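Gardening display opens at Besthorpe hall

A small display on indoor gardening opened at the Besthorpe community hall on February 28, 2024, with potting gear, artificial flowers and a printed guide for people who grow things in flats and units.

It was put together by Kristóf Erdős, who has run the hall's Ninberg garden program for several years. Erdős said most of the questions he gets are from people who have no yard and want to know what they can keep on a table or a windowsill. 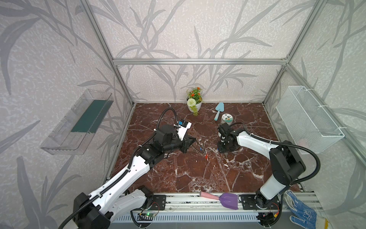
A flower pot with orange blossoms, a light blue trowel and a purple scoop with a pink handle at the Besthorpe hall.

The tabletop is brown marble with white veining, and the wallpaper around it has a grey leaf and grass pattern. Erdős said he wanted a backdrop that suited the subject without competing with the colour of the flowers. Artificial plants were chosen for the display so it can stay up through the warmer months without watering.

The guide runs to 38 pages and covers potting mix, drainage, light and the few tools worth buying first. The hall has printed 200 copies, which are free from the front desk. A second printing will be considered if they run out before August.

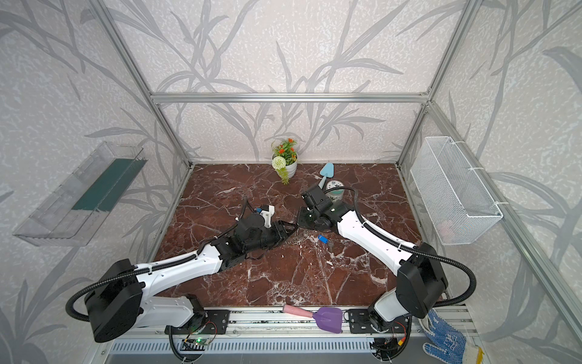
Erdős is also taking names for a potting workshop at the Stirholm library. Places will go to people who have not done one of his sessions before, and those who miss out will be put on a list for the next one. Participants should bring a pot with a drainage hole, a trowel or scoop, and a pair of gloves. Potting mix will be supplied by Hegyi Nursery.

The program drew some 596 people to its talks and workshops last year, according to the hall's annual report.

The display is open during normal hall hours and entry is free. Workshop forms can be picked up with the guide or requested by phone.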